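Durkow hand-held gripper kit - worth the money?
Forum: Data collection hardware

sakda_m
Looking at the Durkow kit for recording demos at home. Seller wants 828 for the pair with the camera mounts already fitted. We have a printed set that works but the fingers flex and I'm tired of reprinting them. Anybody run these for more than a week or two?

ruangrit_p
Had a pair since the start of November. Frame is stiff, no play in the pivots so far. The stock rubber tips are bad. They slide on anything glossy. I pulled them off and fitted foam pads, 18 for a bag from Drasis. Pads hold cloth much better. They do shed a little.

LRusu
Disagree on the rubber tips. Mine are stock and I do mostly cups and boxes, no slipping. If you work with soft stuff, sure, go foam. Otherwise save the money.

ruangrit_p
Cups and boxes are easy. Try a sock on a smooth table with the rubber ones and tell me how it goes.

sakda_m
Mostly cleaning and tidying for us, so soft stuff. What about blur? Our current camera smears when the operator moves fast and we end up tossing episodes.

mollel.mw
Blur is my main complaint with this kit. The default exposure is too long for indoor light. Out of 67 episodes in my first batch I threw away almost a third. Support told me to add light, which is not much of an answer at that price.

LRusu
It is the answer though. Any small camera will do that in a dim room. Lock the exposure short, add a lamp, slow the operator down.

mollel.mw
I did lock it. Better, not fixed. The Phetsri camera on our other rig does fine in the same room with the same lamp.

ruangrit_p
One frame from my unit, foam pads on, default exposure:
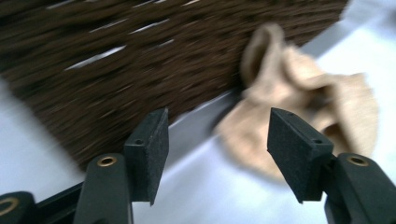 Foam pads open, brown bristles and a beige cloth on white. Default exposure, no edits.

Pads and rings are clear enough. Look at the bristles for the smear, the cloth has it too.

mollel.mw
Yes, same as mine. The strands turn into streaks. You could still tell where the cloth is, but I would not train on much of that.

LRusu
I would keep it. A few blurred frames in an episode never hurt our policy. Throwing out whole episodes over it seems wasteful to me.

sakda_m
OK, that helps. Foam pads yes, camera maybe. Does Durkow sell the frame without the camera?

ruangrit_p
Not on the site, but email them. I asked about spare arms and got a reply in 2 days.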